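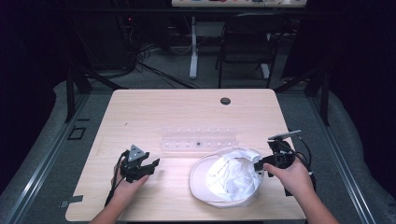

The Skarka hat works runs its open day whether or not anyone asks for one, and this year 199 of us went. Parking was in a field. The map called it Lot B.

Madalena Paiva led our group and began in the blocking room, which smells like a wet dog in a good suit. Felt bodies go onto the steam, get hauled down over a form and come off looking like something your uncle would wear to a closing. She said a good blocker does 500 in a shift. I asked what a bad one does. "Sales," she said, and moved us along.

The sewing floor was better. Sweatbands go in by machine at a speed I found upsetting, and a man named Wilmer Tello let us try a straight seam on scrap. Mine wandered off toward the window. He kept it – I'd like to think for training purposes.

Lunch was a sandwich and a talk on brims, in that order. The talk had 800 years of history in it and felt thorough.

The factory store is by the exit, naturally. Seconds are on the left, and the flaws are hard to find unless you put one on. I bought a gray one, a size too small, because the right size was full price. Bring cash, and wear shoes you don't mind getting lint on.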